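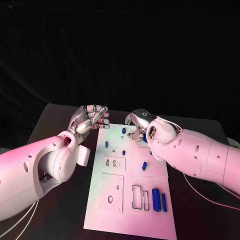
Wenn bei Torbjørn Fagerlund die Servos anlaufen, redet keiner mehr. In der Gemeinschaftswerkstatt Grønli baut er mit Vilho Harju seit Januar an Gromach, einem Roboter mit zwei Armen und richtigen Fingern, und was die beiden da hinbekommen haben, ist großartig!

Weiße Schalen, metallisch glänzende Gelenke, dazu ein Steckbrett mit blauen Zylindern in verschiedenen Dicken: So wird geübt. Greifen, drehen, einsetzen, wieder von vorn. 112 Teile hat Harju selbst gezeichnet, fünf Handgelenke landeten im Schrott, bevor eines ruhig lief. »Beim Daumen haben wir am längsten gestritten«, sagt er und lacht.

Im Herbst soll Gromach zum Basteltreffen nach Valness. Bis dahin müssen noch die Kabel ordentlich verlegt werden.

Diese Website verwendet Cookies. Einstellungen | Alle akzeptieren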